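Import permit monitoring, Skumodlow district: progress to the end of April

Permits

The ministry's register lists 726 import permits for the period. We asked for the files behind 56 of them and were given 22. The Udureck office says the others are "in transit" between departments - it said the same in our last report, and I see little reason to believe it now.
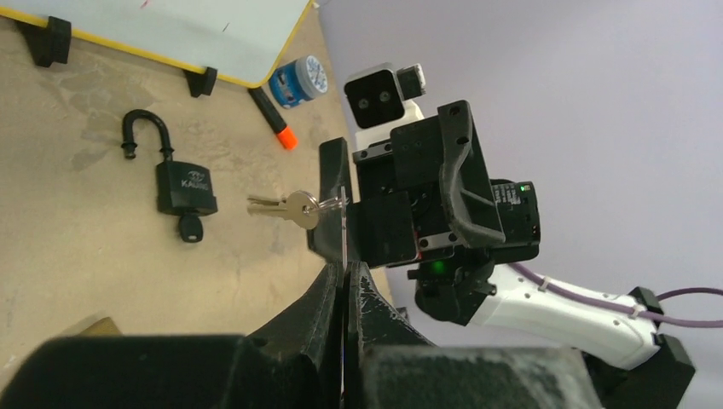
Ministerial contact

The minister's staff maintain that calls to border officers are routine. Perhaps, but no call log has been released. Inura and Siu have promised theirs by June. I would not plan the next payment on that promise.

Guðlaug Frandsen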